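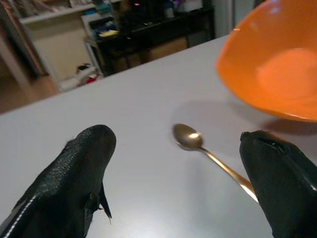

Wrist camera view, fingers open over the teaspoon

Grandstead Builders Board > Arms and Grippers > Product talk
Vorkonent finger and wrist cam kit, first impressions

kquansah
Started 2021-07-20

OK, I have been bugging people on here about the Vorkonent kit since before mine shipped, so I owe you all a write-up. Short version: I love it, with two gripes. Long version below, grab a coffee.

If you missed the earlier threads, the kit is a pair of soft black fingers per gripper plus a small camera that bolts on at the wrist and looks down past the fingertips. I bought two kits, one for each arm. They come with an adapter plate, a cable, a bag of screws and a printed sheet that is pretty good except for step 9, where the drawing is upside down (you'll spot it when the holes don't line up).

Dishes are my test for everything. They're shiny, they're curved, and the same table gives you something fat and something very thin. I set up a mess in the corner with mugs, white bowls, plates and the orange bowl on its plate, and ran both arms at it, driving by hand from the leader arms. No fancy policy yet, just me and a lot of patience! 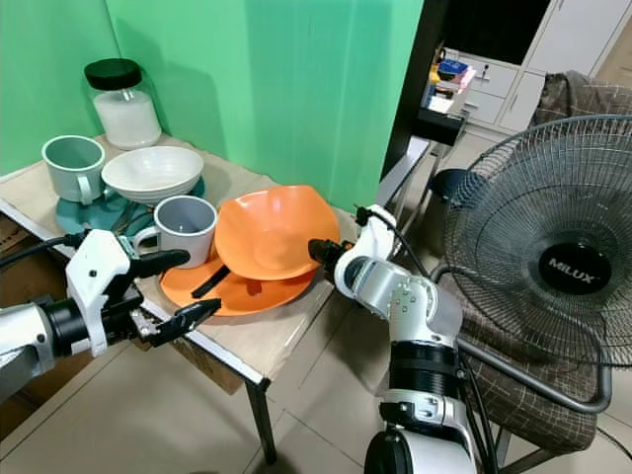

What I like

The fingers! My old hard ones used to squirt a mug sideways if I came in a little crooked. With these I can be sloppy and the mug just settles in. Handles are easy now too. I ran 50 mug pickups over two evenings and dropped one, and that one was me reaching for my drink with the wrong hand.

The camera is the other big win. From the head view I'm always guessing how far a fingertip is from a rim, and my own arm is usually in the way of the thing I want to see. With the wrist view on a second monitor I stopped guessing. Even the teaspoon, which I used to skip, is a fair fight now. I come in across the handle, where it's slimmer, and leave the bowl of the spoon alone.

It also survived my crimping, so the cable is tougher than it looks.

What bugs me

Plates. The fingertips are rounded and a little fat, so getting one under a rim that sits close to the table is a pain. My trick so far is one finger on top and the other down along the outside of the rim, then tilt the wrist and creep in. Some tries it goes, some tries the plate just skates off toward the mugs.
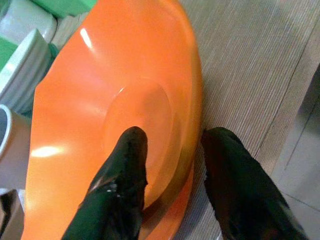
Lining up on the orange plate, one finger on top and one outside the rim

Second gripe is glare. Anything glossy throws a white spot straight back at the lens. I turned exposure down and it helped some. Firmware 1301 is supposed to add a manual exposure lock, and I haven't flashed it yet. Anybody tried?

Kekeli Quansah

-----

torquewrench_dad
Re: first impressions

Great write-up, and thank you for using actual kitchen stuff in place of foam cubes. I'm on 1301. The exposure lock is there but it's buried: Settings, Camera, hold the gear icon. It forgets the value when you power cycle, so write the number down someplace.

I'm going to push back on the fingers though. I had Vorkonent for a month and went over to the Lappalainen ones. Narrower tip, flat on the inside. Plates stopped being a problem that same day. For 80 dollars a pair you can keep your Vorkonent camera and just swap the fingers.

-----

mossy_servo
Re: first impressions

I've owned both and I'd go the other way. The Lappalainen tips are lovely on plates and cards and anything flat, no argument there. On a round mug they've got much less to hold with, and mine twisted on anything with some weight in it. If you only get one set I'd still say Vorkonent.

kquansah, try sliding the plate to the table edge so it hangs over a little, then pinch from the side. It feels like cheating. I do it every time.

-----

torquewrench_dad
Re: first impressions

Twisted how? Mine have been solid. Did you use the long screws? The short ones in the bag are for the older adapter and they let the finger rock.

-----

mossy_servo
Re: first impressions

...I used the short ones. Well, shoot. I'll redo it this weekend, but I'm not taking back the part about mugs yet.

-----

pixel_and_pine
Re: first impressions

Question for the OP. How much of the picture do the fingers take up? In your teaspoon shot they fill both bottom corners and that would worry me for training. I use the Bista mount, which sits higher and further back, and I see a lot more table.

-----

kquansah
Re: first impressions

Fair point, they do eat up the bottom of the view. I kind of like it! I always know where my fingertips are compared to the thing I'm grabbing, and the head camera covers the rest of the table. If the wrist camera were my only one I'd probably want the Bista too. Does yours clear the cable when you roll the wrist all the way over? I've heard mixed things.

And thanks for the gear icon tip, torquewrench_dad, I would never have found that. Flashing tonight.

-----

pixel_and_pine
Re: first impressions

It clears if you route the cable on the outside and leave a generous loop. Run it tight and it'll snag on the second joint. I've done that once and had to re-zero the whole arm.

-----

kquansah
Re: first impressions

Update: 1301 is on both arms, exposure locked. The bright spots on the orange plate are still there but way smaller, and I can finally follow the rim all the way around. Also tried the table edge thing from mossy_servo. Four plates in a row! I ordered a pair of the Lappalainen fingers anyway, for the left arm only, so I can run them side by side on the same dishes. Will post numbers in October when I'm back from my sister's.

-----

torquewrench_dad
Re: first impressions

Long screws!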